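About Tristiro

Hi, and welcome! If you've clicked this far you're either thinking about learning Italian with us or you're putting off doing something else, and both are fine by me.

Tristiro is a small language school for grown-ups. I started it in my own kitchen with 6 students, one whiteboard and a coffee pot that leaked all over the handouts. I'd been teaching high school for years and I loved the kids, but I kept running into adults who told me the same thing: they'd taken a language in school, they'd gotten decent grades, and they couldn't order a sandwich. That bothered me more than it probably should have. So one July I put up a flyer at the library and waited to see if anyone would call.

They did, and the kitchen lasted until the fall. Then we moved into two rooms above a shoe repair shop (great landlord, terrible stairs), and after that into the place we have now, with a real front door and a buzzer that works most of the time. There are 3 classrooms, a lending shelf, and a long table in the hallway where people sit before class and panic over their homework together. I teach the beginners myself and I plan to keep it that way, mostly for selfish reasons. The first month is my favorite part! People walk in sure they have no ear for it and a few weeks later they're arguing about soup in the past tense.

We have three courses, and I named them all late at night, so bear with me. Longo is the slow one. It runs the whole school year, one evening a week, and it's for folks with jobs and kids and not a lot of brain left over by 7 p.m. Drimo is the fast one, mornings only, and it's a lot of work. I'll tell you that up front and I'll tell you again when you sign up. Rarer is the odd one out, a conversation group for people who used to speak Italian pretty well and have gone rusty. Grandchildren of immigrants, people who spent a year in Bologna when they were twenty, that sort of crowd. There's no textbook in Rarer. We pick a topic, we talk about it for ninety minutes, and I write the mistakes on the board without saying who made them (though everybody knows).

I do give homework. It's short, and I'd much prefer ten minutes a day at the bus stop over two hours of guilt on the night before class. Mostly it's listening, with a bit of writing, and once in a while I'll ask you to call one of your classmates and leave a voicemail in Italian. People dread the voicemails and then they save them forever.
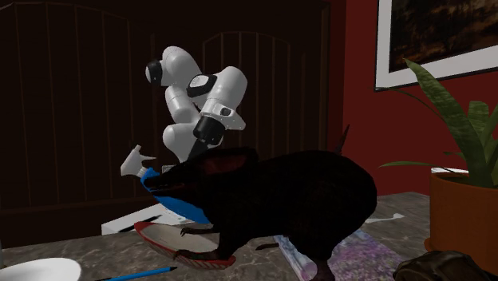 Longo was too slow for me at first, I'll admit it, and I nearly switched out before the winter break, but by spring I noticed I'd quit translating in my head and I was glad I'd stayed put. That came in on one of our end-of-year cards, unsigned, and I've kept it taped inside my desk drawer. I like it because it's fair. The slow course does feel slow, especially in the fall when we're still on numbers and the weather, and I've had people ask me to speed it up. I tried that one year. We lost half the group by the second unit, so back to the old pace we went.

A little about how we run things. Classes are small, and when one fills up I start a waiting list, I don't squeeze in extra chairs. You can sit in on a first class for free. If you miss a week, come to another group that week and just tell me beforehand so I can print enough copies. Tuition covers your workbook and anything you borrow from the shelf, which is up to 461 books now, a fair number of them mysteries with the last chapter coming loose. Please bring them back! I'm still missing two cookbooks and I have my suspicions.

Since the kitchen days we've taught 1352 students. I know the number because I still write every name in the same green ledger, and I'm on the last few pages, so I need to find another one like it before the next term starts.

The office is open from noon until the last class lets out. Ring the buzzer, and if it doesn't do anything, knock on the window to the left of the door. I'm usually right there grading, and I'm always happy to be interrupted.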